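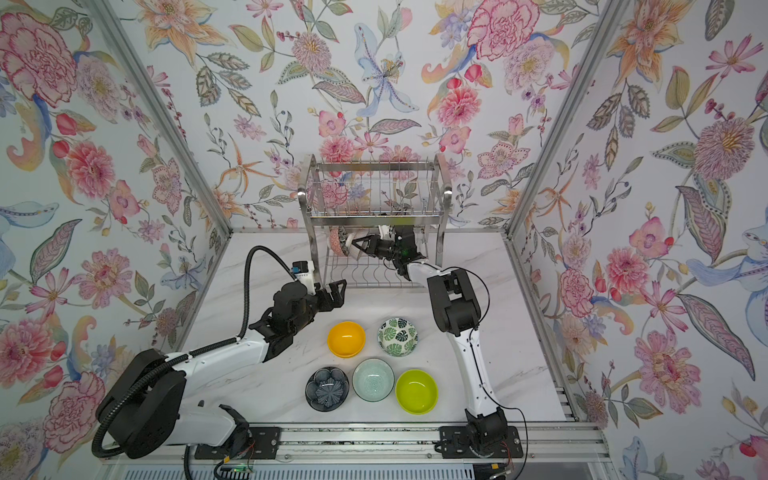
Iltimell Holiday Flats – frequently asked questions

Our flats are let by the week and each one has its own small kitchen, with plates, bowls, pans and cutlery for the number of guests in your booking. We ask every guest to leave the kitchen in the order in which they found it. Bowls can stand on edge between the wires of the dish rack, like the pink and white patterned one, and they may stay there when you leave. You do not need to put them back in the cupboard.

When can we arrive, and when must we leave?
You can come in from 3 in the afternoon. On the day of departure we ask you to be out by ten in the morning. If the flat is free the night before, we are glad to let you in earlier, but we can confirm this only on the same day.

How do we get the keys?
The keys are in the small safe beside the street door. We send the code by message on the morning of your arrival. For Grola House the safe is inside the gate, on the left.

Do I have to pay a deposit?
Yes, the deposit is 100 euros for each flat, not for each person. It is returned to the same card within five working days after your departure. Some banks need longer to show it, and on this we have no influence.

What is included in the price?
Water, heating, electricity, internet, bed linen and one bath towel for each guest. Beach towels are not included. The final cleaning is included also, except the washing-up and the rubbish, which stay with the guest.

Where do I take the rubbish?
The bins for Grola House are in the yard. For the Abreu flats you must walk to the corner of the street, where glass and paper are collected separately. Food waste is collected on Friday, early, so please take it down the evening before.

Can we bring a dog?
One dog is welcome in the ground floor flats. Please write it in your booking. We do not accept animals in the Abreu flats – the stairs are shared and one of the neighbours has a strong allergy.

Is there parking?
Grola House has one space for each flat. At Abreu you park on the street, free of charge until June and paid in the summer months.

How do I reach you from the railway station?
Take the bus in the direction of Rutov and get off at the fifth stop. With heavy luggage a taxi is more comfortable.

Something is broken. What shall I do?
Please tell us on the same day. For a broken glass or plate we do not ask money. If there is no hot water, look first at the switch next to the bathroom door, which is often turned off by mistake. If the switch is on, call the office on extension 2394, also in the evening.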